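Notebook, simulated household runs, May
Wednesday, started writing at lunch and finished well after everyone had gone home

Last updated: May, Wednesday evening

I promised Hatsue I would write this one up properly instead of leaving a trail of half sentences in the run log, so please bear with me, it is going to ramble a bit.

The question for this week is the same one we left hanging on the whiteboard: when the policy gets its view from the simulator, how much is it leaning on the furniture, and how much on the pieces of its own body that happen to be in view? Genji has suspected the second for a long while. He trained the Urkis policy back when we were still arguing about camera mounts, and he has always said it steers a little too well for something that supposedly only looks at the room. I was on the other side of that argument, and I am writing this with my hat in my hand, or at least halfway off my head.

The method, for anyone joining us late (hello Celeste!). We take one policy, frozen, no further training. We give it the living room layout from the Trenville set and ask it to drive to the armchair and stop within reach. Each start pose gets run twice, once with the camera stream untouched and once with the robot's own parts painted over in the rendered view, using a flat fill sampled from the carpet. The painting happens after rendering, so the physics and the lighting don't change at all. Sayaka wrote the masking step and it is a lovely piece of work. It takes the link poses straight from the simulator and projects them, so there is no guessing about where the edges are. We did 200 start poses, split over 5 furniture layouts, and the pairing means I can compare each run with its own twin and stop fretting about lucky starts.

I should say something about the layouts, as I spent most of yesterday on them. All five have the same walls and carpet. What moves is the seating and the small stuff. I wanted the red sofa and the olive armchair near each other in most of them, because a big soft thing next to another big soft thing is where the older Nornance policy used to lose its mind and park in front of the wrong one. I also kept the carpet, over Sadao's objections. He thinks the pattern is too easy to read for distance, and he may well be right, but changing it now would mean throwing out the May baseline and I don't have the heart.

Room views from the set, unmasked: 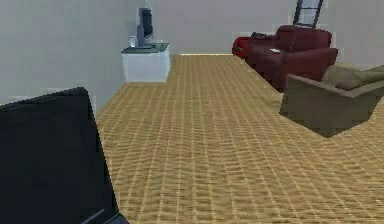
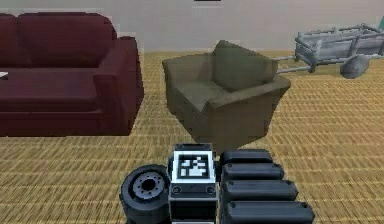

So, what came out. With the stream untouched the policy did what it always does, which is to say it turned toward the chair early, drove in a nice shallow curve and stopped in a sensible place. With the body painted over, it still found the chair in nearly every run. That part surprised me and I was ready to go and tease Genji about it. Then I looked at where it stopped. The masked runs stopped short, over and over, and in the same direction, as if the robot believed it was bigger than it is. In layout 2 the effect was so regular that I first took it for a bug in my own plotting script and lost an hour to that. (It wasn't the script. I did find a different bug in there, a swapped axis label, now fixed, and I owe Hatsue an apology for the figure I sent her on the way in this morning.)

My reading at the moment is that finding the target and judging the last bit of the approach are using different evidence. The heading comes from the room. The stopping comes, at least in part, from how the robot's own parts line up against the furniture behind them. When a wheel or an arm link starts to cover the foot of a chair, the policy has a very good ruler right there in its view, and it has plainly learned to use it. Take the ruler away and it falls back on caution. I find that rather charming, and it also means Genji was right, and I told him so, and he was gracious about it for a full ten minutes.

There are things I don't trust yet. The flat fill is the obvious one. A patch of plain carpet color with no weave in it doesn't look like anything the policy ever saw in training, and a policy may well slow down for a strange patch whatever it happens to be hiding. Sayaka suggests filling with the true background, rendered a second time with the robot made invisible, so the carpet and the furniture carry on underneath the way they should. It costs us a second render per step — slow, but not terrible if we leave it overnight. I would much like to have that before anybody puts this on a slide.

The other worry is the sofa. In 9 of the masked runs the policy went to the sofa and stopped there. Nearly all of those began with the robot facing it more or less squarely, so it could be a plain target mix-up that has nothing to do with the mask. Their twins in the untouched set went to the chair, though, all of them, so I can't quite wave it away either. I have put the run numbers in the shared sheet on the tab called "sofa people" and would be grateful if somebody with fresh eyes watched the replays before I get attached to a theory.

Sadao came by around four with a cup of tea and asked whether the fiducial marker could be doing the work by itself, with the rest of the body just along for the ride. It is a good question and I had no answer. The marker is high contrast and its shape in the view never changes much, so the network could easily hang onto it. We could mask only the marker, then only the wheels, then only the arm, and see which one brings back the short stops. Celeste has offered to take that on as her first proper task here, and the Nishimura machine is free for it from tonight.

To do, mostly for me:

Second render with the robot hidden, same start poses, same seeds. Sayaka has the branch, I need to merge it.

Part-by-part masks with Celeste. Marker first, as that's the one Sadao will ask about.

Replot layout 2 with the right axis label and send it to Hatsue with cake.

Ask Genji whether any of his training runs had the camera tilted further up. If he still has those weights, they would hardly have seen the body at all, and I'd like to run them on the same starts before I touch anything else.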